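サイト内検索 キーワードを入力 検索

Flatdale ロボット施設の公開日に行ってきました

8月に、Flatdaleにある Drikivwood の作業棟が一般公開されたので見学してきた。洗濯物を扱う双腕ロボットの実演があると案内に書いてあり、それが目当てだった。駅前から57番のバスに乗り、終点の一つ手前で降りる。停留所から建物までは歩いて4分。途中に案内の立て札が出ていて迷わなかった。

受付で名前を書くと、首から下げる札と見学順路の紙をもらえる。札の番号は143だった。荷物は入口の棚に置いていく決まりで、傘も持ち込めない。一回の実演が15分、入れ替え制で、待っているあいだは廊下のパネルを読んで過ごした。パネルの内容は会社の沿革が中心で、技術の話は少なかった。

実演をしていたのは Presto という名前の計画で、家庭にある布ものをつかみ、広げ、畳み、かごに入れるところまでを機械にやらせるのが目標だという。説明係の話は早口だったが、要点は紙にも書いてあったので助かった。 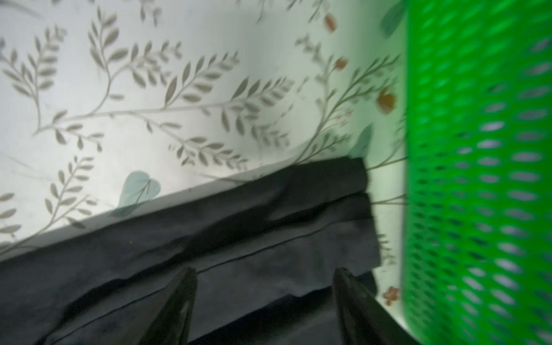 最終更新日:2019年10月2日

黒い布を重ねて畳んだものに、グリッパーの指を二本開いて寄せていくところ。すぐ右に緑のかごがある。説明によれば、難しいのは畳むことより、畳んだものを崩さずに持ち上げることらしい。指を浅く入れると上の一枚だけがずれ、深く入れると下の敷物までつまんでしまう。硬い箱や瓶なら持つ場所をあらかじめ決めておけるが、布は置くたびに形が変わるので、そのつど見て決めるしかない。

黒い布は機械にとって見えにくいとも言っていた。折り目の影と布の色が近く、どこで重なっているのか区別しづらい。家で黒い靴下の左右をそろえるときに困るのと同じだと思った。反対に敷物は白地に葉や小さな花の柄で、こちらは布との境目がわかりやすい。ただし柄物のシャツを置くと今度は柄どうしが紛れるそうで、どんな敷物なら万能という話でもないようだ。

■実演の様子

作業場所はアルミの枠で囲われていて、奥と横の壁は濃い灰色の波板。手前のレールに白いアームが左右に据えてあり、関節のところは黒い。工場の大きなロボットを想像していたので、思っていたより家具に近い大きさに感じた。音も静かで、説明の声を消すほどではない。

動きはゆっくりしている。左が布の端を押さえ、右が途中をつかむ。少し引いては止まり、また引く。止まっている時間が長いので、最初は故障かと思った。説明では、止まっているのは次につかむ場所を選んでいるあいだで、速くすることもできるが、見学者がいる日は速度を落としているとのこと。

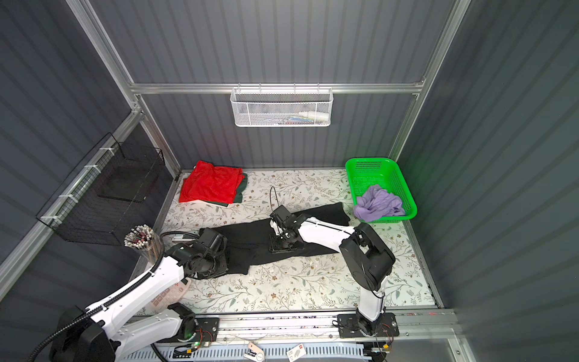
畳むだけなら自分でやったほうが早いけれど、毎日何十枚もある施設なら多少遅くても置きたい、という声が後ろの列から上がった。説明係はその意見には賛成で、まず考えているのは介護施設や宿泊施設の裏方だと答えていた。家庭用については時期も値段も未定で、聞かれても答えられないそうだ。

わたしは、失敗したときはどうなるのかを質問した。うまくつかめなかったら一度放して最初からつかみ直す。同じところで何度か続けて失敗したら止まり、人を呼ぶ。その加減をどう決めるかは今も調整しているとの答えだった。わたしの見た回では、折った角がずれてやり直す場面があった。見学者の前だからといって省いたりせず、そのままやり直していたのはよかった。

扱う布は黒いもののほかに、赤、深い緑、薄紫など。少し光沢のある赤い布が、畳まれて緑の布の上に載っていた。薄紫の布は緑色のかごの中にくしゃっと入っている。色を変えているのは見栄えのためではなく、色ごとの得意不得意を調べるためだと紙に書いてあった。厚いもの、薄いもの、滑るものもそれぞれ試しているらしい。タオルが一番楽で、裏返しの袖がある服が一番大変だという。このあたりは人間と変わらない。

手首のところにはカメラがついている。横の画面にその映像が出ていたが、腕が動き出すと布の輪郭がすっと流れてしまい、見ているほうは何が映っているのか追いにくい。止まるとまた柄まで見えるようになる。さっきの「止まる時間」の意味が、画面を見て少しわかった気がした。
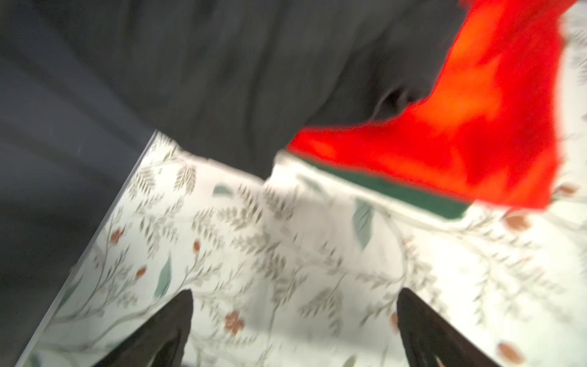 ■Dunne 棟の展示

実演のあとは渡り廊下を通って Dunne 棟へ移動する。こちらは古い試作品の展示で、触ってよいものもあった。グリッパーの指だけを並べた台があり、先の形や表面の材質を少しずつ変えてある。ハンカチをつまみ比べることができて、先の細い指は端を拾いやすいが、持ち上げると布が回ってしまう。幅の広い指はその逆だった。子どもたちはここに長くいた。

手で操作して布を運ぶ体験コーナーもあったが、整理券が午前で終わっていて参加できなかった。やりたい人は先に Dunne 棟で券をもらってから実演に並ぶほうがいい。順路の紙は実演が先になっているけれど、逆に回っても何も言われない。

■その他のメモ

・見学は無料。予約はいらないが、実演は回ごとに人数の制限がある。
・館内に食べるところはない。水の機械は受付の横にある。
・床にケーブルを覆う段差があるので、ベビーカーは押しにくい。
・写真は実演の区画では撮ってよく、Dunne 棟の奥の部屋では禁止。
・紙の資料は実演の内容がよくまとまっている。余っていたので二部もらった。

帰りのバスは本数が少なく、停留所でかなり待った。時刻表は行きに写しておくべきだった。次の公開がいつになるかは受付で聞いても決まっていないとのことで、案内が出たらまたこのページに書き足す。体験コーナーの整理券は、次は朝のうちに取りに行くつもり。

シェア 15 コメント 4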